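Notebook, February, 9:40 in the morning

Continuing with the viral video tracker. Yesterday the crawler stopped at 3000 clips and I had to start it again by hand. The question is still the same: when a TV presenter or reporter leaves a channel and makes a farewell video, how long do people keep watching it, and does the second video get anything at all?

I took out the Picard set. Half of those clips are re-uploads by fan accounts, so the view counts belong to strangers and not to the person who was on the air. After cleaning, 46 clips are left which I trust. It is a small number, but I prefer it to a big dirty one.
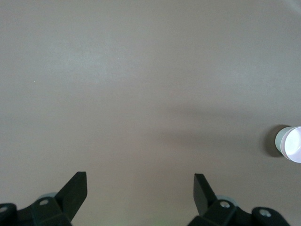 A comment in the shared log says the re-uploads should stay in, in their own column, as gossip sites like Woleo mostly embed the copies and the original gets its traffic from there later. I think this is a fair point. I will put them back in a separate column and not add them to the totals.

Problem with the dates. Brovetell gives the time of upload in local time and Clenanus gives it in UTC, and I did not notice until two clips had more views before publication than after. Corrected in the import script. Please do not use the old export, the one with "final" in the name.

First look at the curves: most of the farewell clips have their peak on the second day, when the entertainment pages write about them. The funny ones fall more slowly than the angry ones. I would not write this in the report yet, because I marked "funny" and "angry" alone and another person should mark them also.
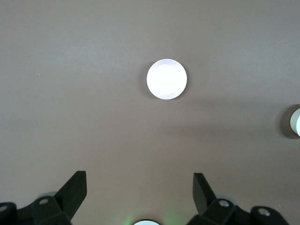
The second videos are a sad story. Only 2 of them came near the first one in views, and both had a guest from the old channel. For the others the audience went away very fast – maybe they came for the scandal.

To do: ask for a second person for the marking, repeat the import with correct times, check if the comments can be downloaded from Clenanus without the limit. The crawler is running again, I will look at it at 4 p.m.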